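The Marble That Came in a Box
Beige, veined and sold by the panel, the look of stone has spread to surfaces that never asked for it

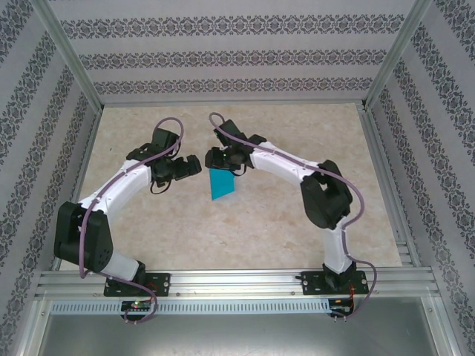

Iddrisu Akolgo will not have the word marble used in his kitchen for anything that didn't come out of a hill. Marble-look, he allows. Marble-effect, if you must. Say marble and mean a printed panel, and he will stop you and ask which quarry.

I used to think this was fussy. Then I spent most of a winter looking at beige surfaces with veins in them, first for my own back hall and later out of a kind of irritation, and I have come around to his side of the argument, or most of it.

The pattern is everywhere. It is on shower walls and closet floors, on the tops of sideboards and under workbenches. I will give the pattern that much: it makes a decent backdrop. Whether a backdrop is what you want to walk on for ten years is a different matter, and the showrooms in Mornton were not eager to discuss it.

At the Gronum counter, the panels are stacked upright in a rack like records. You flip through them. The names are all places or moods, and the beige one everyone buys is called Bawa. I asked what Bawa referred to. The clerk said it was the warm one.

Bawa sells for $59 a panel. It looks fine at arm's length, and it looks better on the little sample square they let you take home, which is where the trouble starts. A sample shows you one vein. One vein on a square the size of a coaster is charming. You hold it against the baseboard at four in the afternoon, when the light is doing it every favor, and you start measuring.

What the sample can't show is the repeat. Printed stone is a picture, and a picture has to start over somewhere. In a narrow hall I walked through in a house off the Medard road, the same forked vein came up every couple of steps, always leaning left, always with the same small brown smudge by the fork. The owner hadn't noticed it until I said something, and I am sorry I did. She has written to me since to say that she sees nothing else.

Installers have a fix for this, or say they do. You turn every other panel end for end. That helps with a pattern that wanders, and it does very little for one with a strong diagonal, where you end up with a herringbone you didn't order. Better to open several boxes before anything is glued or clicked, lay the panels out loose, and shuffle them until the twins are well apart. It takes a morning. I never once saw it listed on a quote.

Speaking of quotes. My back hall and the mudroom it runs into come to 102 square feet, and I had the job priced twice. Real stone tile, honed, laid and sealed, came in at $2,305. The panels, with the underlay and the trim and the labor, came in at $1,609. I had been told by everybody, including a brochure, that the imitation would cost a fraction of the real thing. I suppose it is a fraction. So is nine tenths.

The difference goes on things that have nothing to do with stone. Both floors need the old one pulled up. Both need the doors trimmed. Both need somebody to find out why the corner by the boiler dips, and that somebody charges by the hour whatever he is laying on top. When the salesman quotes you the price of the panel, he is quoting the part of the job that was always going to be cheap.

Now the case for the defense, and there is one. Real marble is a terrible floor for a mudroom. It scratches under grit. It etches if you spill lemon juice on it or use the wrong cleaner, and beige marble shows a rust ring from a wet can as well as anything I know. It is cold in January. It wants sealing, and people forget to seal it, and then they want to know who sold it to them. A printed surface shrugs at most of this. I left a cut lemon face down on my Bawa sample overnight and it wiped off clean.

I also took a key to the sample, with less happy results. The scratch went through the top coat and came up pale, and a pale line running against the veins is hard to miss. On stone a scratch can be honed out. On a picture of stone, you replace the panel, provided the store still carries it, and provided this year's Bawa is the same beige as the last. I put two samples side by side, one picked up in the fall and one in February. The second was pinker. The clerk said it was the lighting. I carried both out to the parking lot and it was still pinker.

Akolgo's objection is not about wear, though. He thinks a surface should be allowed to be what it is. If it is a plain tan panel, let it be plain and tan, and put the money into getting the joints tight. He pointed out that his own floor is brown linoleum and that in all the years he has had it, no guest has mistaken it for anything or thought less of him.

I tried his view out on the Gronum people, who were polite about it. They do make a plain range. It lives on the bottom shelf of the rack, behind the slates, and comes in tan, gray and a dull green that I liked very much. The price per panel is the same. They don't sell a lot of it. The clerk thought customers felt they were getting more for their money with veins, and I couldn't fault the reasoning, since I had felt that myself with a coaster-sized square in my hand.

If you are set on the marble pattern, a few things I would do again. Ask how many different faces there are in a box before the print repeats, and if the answer is a shrug, open the box. Look at a whole panel flat on the ground, from standing height, in bad light. Prefer faint veins to bold ones. Buy two spare panels on the first day and write the batch number on the back in marker. Be wary of high gloss in a hall with a window at the end – every footprint shows, and real honed stone was never that shiny anyway.

And price the plain one while you are there. I had the dull green put down in the mudroom in March. The back hall still has its old boards, and the two beige samples are on the windowsill holding up a plant.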